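Corner Shops > Small Groceries > The Snack Aisle

Print this post | E-mail this post

I went into Wannasri for fish sauce and rice, and I'd like that on the record before I go any further. The list on my phone had exactly those two things on it, plus "check if we have limes," which I hadn't done.

If you haven't been, it's the little grocery a block up from the Punel bakery, and it's the kind of place where two people can't pass each other without somebody backing up into the noodles (usually me!). The snack aisle comes right after the rice, so there's really no avoiding it. I told myself I'd spend 30 dollars and be home by 4 in the afternoon. Well. One basket turned into two, and I ended up setting both of them down on the tile so I could rearrange things and have a stern talk with myself about what was going back on the shelf. 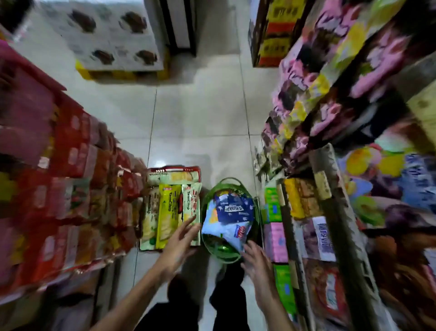
Kokero wrote to me after my last grocery post that the trick is to put the big airy bags in last and keep anything heavy down at the bottom, and I do believe it, I just never manage to shop in that order. My hand goes to the chips first every single time. The YamChip bags went in standing up, side by side, and I've decided I like them that way, like books. They stay put when you walk and you can see what you've got.

Nothing went back on the shelf, by the way. The bags are in the tall cupboard now, next to the good tea, and I've asked everyone in the house to please wait until the movie. I give it until supper. And yes, I had to go back out for the fish sauce.

Comments (3)

grollov: Standing up is the only way. I lay mine flat once and ate crumbs for a week.

pantrymoth: Does Wannasri still carry the sesame crackers in the 200 gram bag? I haven't seen them since December.

tinkettle: So did you have limes or not??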